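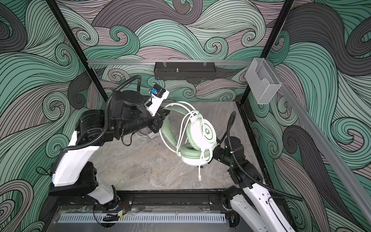 卡多斯霍尔姆海浪纹壁纸,薄荷绿配炭灰,背墙与左右两侧通贴

卡多斯霍尔姆 Cadosholm 海浪纹壁纸
品牌:Skarnport 纸品工房
图案设计:Steinarsdóttir
类别:无纺布基底壁纸,适用于室内干燥墙面

关于这款壁纸

喜欢海的人,心里多半都留着某一片海。卡多斯霍尔姆是一座很小的岛,从 Skarnport 的码头坐渡船过去,天气好的时候还能靠着船舷喝完一杯咖啡,天气不好的时候就只顾得上抓紧栏杆了。设计师 Steinarsdóttir 小时候每年夏天都住在岛上的外婆家,她说自己画浪从来不看照片,闭上眼睛,浪就自己卷过来了。最早的草稿画在一卷剩下的包装纸上,用的是很细的黑墨线,浪尖卷成小小的螺旋,大浪里头又套着小浪,画到后来纸不够长,她干脆翻过来接着画(那卷纸我们一直留着,来工房的客人想看的话,尽管开口)。

上色倒是花了更久。海的颜色大家都想得出来,蓝嘛,可是北边的海在二月里并不怎么蓝,它是发灰的绿,有一点旧银器的感觉,傍晚还会泛出些说不清的紫。我们试了很多版,最后留下薄荷绿、浅海沫绿、带一点灰的藕紫和炭灰这一组,也就是现在卖得最好的一组。另外还有一组沙色配铁锈红,比较暖,适合朝北的房间。

适合贴在哪里

常有客人来信问,这么大的花纹,小房间会不会压不住。我们自己的看法是,小空间反而很合适,玄关、书房的凹位、楼梯转角、衣帽间,都可以放心试一试。大浪纹贴进小地方,会有一种被海包起来的感觉,三面都贴也不嫌吵。倒是特别宽的客厅,建议先贴一面墙,住一阵子再决定要不要继续。家具不必刻意去配,白的、原木的、深灰的都搭得起来,唯独花纹同样很大的窗帘,摆在一起容易打架。

浴室和灶台后面请不要贴。无纺布的底子透气好,平常的潮气没有问题,但是经不起整天的水汽和油烟。儿童房可以贴,油墨是水性的,刚拆开时会有一点点纸和墨的气味,开窗通风就会散掉。

规格

材质:无纺布基底,哑光表面
印刷:水性油墨
对花方式:错位对花
上胶方式:胶刷在墙上,纸不用浸
清洁:软布微湿轻拭,勿用含酒精的清洁剂
撕除:整幅干撕,墙面通常不留底纸
配色:薄荷绿配炭灰;沙色配铁锈红
包装:再生纸筒,筒内附对花示意图和一小块试色样

买多少合适

错位对花比平对花要费纸一些,因此请不要只拿墙的面积去除。量好墙的总宽和最高处的高度,写信告诉我们,我们会替您排好幅数再回信,这项服务不收费。一间普通大小的书房如果贴满三面,常见的用量是八卷上下,门窗多的会少一点。同一个房间请一次买齐,不同批次的颜色会有极轻微的出入,分开看不觉得,并排贴在一起,下午的光斜着照进来就看得出来了。每卷标签的右下角印有批号,开封前请先核对一遍,批号不同的话,先别裁,联系我们换。

胶粉也可以一起订,每袋 300 克。我们用的是 Andance 的无纺布专用胶粉,兑冷水慢慢搅,搅到没有疙瘩以后放一会儿再用。别的牌子当然也行,只要包装上写明适用于无纺布壁纸就好。

张贴小记

贴壁纸这件事,说难不难,就是急不得。墙面先要干净、干燥、平整,旧的钉眼补好磨平。深色的旧墙最好先刷一遍浅色底漆,浅海沫绿的部分很薄,底下颜色太重会透上来。第一幅纸一定要用铅垂线或水平仪找直,千万别拿门框当准绳,老房子的门框没有几个是真正直的,我们工房那一扇就歪得厉害。

胶刷在墙上,刷得比一幅纸略宽一点,从上往下贴,用刮板或软毛刷由中间往两边赶气泡。浪纹的细线在接缝处要对准,从视线高度开始对,上下若有一丝丝偏差,放在踢脚线那一头,平时不会有人蹲下去看。多余的边用新刀片裁,刀片钝了马上换,不要心疼,钝刀会把纸边拉毛。转角的地方不要整幅折过去,裁开,留一条窄边绕过墙角,再用下一幅压上来,时间久了不容易起翘。

贴好之后门窗先关着,让它慢慢干,暖气也别开得太猛。刚贴上时偶尔有些小鼓包,大多会随着胶干自己收平,先不要拿针去戳。

客人来信

“我把书桌后面的凹位和两边都贴了,原来是想遮住一面难看的旧墙,结果全家人都跑来占我的书桌。对花示意图印得很清楚,只是字再大一点就更好了,我是戴着老花镜看的。”——Hanneke Aerts

(字的事情我们记下了,新印的示意图已经换成大一号的字。谢谢 Hanneke,也谢谢她随信寄来的姜饼。)

价格与样品

整套装含壁纸八卷和胶粉,售价 3,164 克朗,单卷也可以零买,价格请来信询问。拿不定主意的话,先订样品吧!样品是从整卷上裁下来的一长条,不是印刷的小卡片,因为浪纹要看到一定的长度才看得出走势。收到后用美纹纸胶带贴在墙上,早晨看一看,开灯以后再看一看,多放几天也没关系。样品费会在正式下单时全额抵扣。

发货与退换

有现货的配色,五个工作日内从 Skarnport 寄出;需要补印的会先写信告诉您要等多久,您同意了我们才开印。纸筒两头有硬盖,路上一般很安全,万一收到时筒身压扁了,请先别拆,拍一张照片给我们。没有拆封的整卷可以退,裁过的就退不了了,这一点还请体谅。剩下的零头不妨留着,日后修补用得上,包书皮、垫抽屉也都好看。

搭配选购

Skarnport 宽口刮板,山毛榉手柄
Andance 无纺布壁纸胶粉,300 克
Cadosholm 同系列抽屉衬纸,沙色
补缝用小滚轮

有任何问题,写中文、英文或者瑞典文都可以,上午来信通常当天就能收到回复。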